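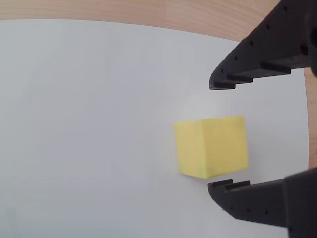 Taking kids to the Cudero open day, is it worth it?

Posted in Days Out, 2,261 views

Has anyone been to one of the robot open days at Cudero? They've got another one coming up in December and I'm thinking of taking my two (8 and nearly 11). The older one is mad keen on anything with a motor, the younger one gets bored in queues and lets everybody know about it. The website says "live demonstrations of automation at work" and that could mean anything. Do they get to have a go, or is it all standing behind a rope? Also is there parking, and can you get a sandwich?

marmaladehill

pottingshed62
We went to the spring one and had a lovely time! It's not big, I'll say that now. You go round in groups of 20 and it takes the whole morning if you do all of it. The thing mine liked best was the little table where the arm picks up a yellow cube off a sheet of white paper (sounds like nothing, I know, but we stood there for ages). The fingers have got teeth on the inside, like a chunky plastic pair of pliers, and they come in either side of the block with loads of room to spare, so you're all holding your breath waiting for it to close. When we were there it missed twice and the whole group groaned, then it got it and there was a cheer. My daughter was allowed to put the cube back down wherever she liked for the next go, and of course she put it at a funny angle to try and catch it out.

Then there's a talk in the Nenuter room with slides. I'd skip that with an eight year old, it went on a bit and the chairs are awful. Parking is free but you have to give your reg at the desk. Sandwiches yes, cheese or egg, £3.

dunlin
Bit dry for little ones if you ask me. No rope, but they do ask you to keep your hands off the table while the arm's moving. Go early, the 2pm group was packed.

gravelpath
Agree about going early, and you need to book the slot as well as the ticket, they're separate and we got caught out by that. Ask for the Yeoman building when you arrive, the signs send you round the back of Demance and it's a long walk with a pushchair. One thing for your older one: the staff at the tables are happy to be asked things. My son wanted to know why the fingers had rows of holes in them and got a proper ten minute chat out of it, with a spare one to hold. I couldn't repeat a word of it but he was thrilled. Not sure if they're doing the same tables in December, so maybe ring first.

marmaladehill
Thanks all, booked the first slot! Will bring our own sandwiches as neither of them will touch egg.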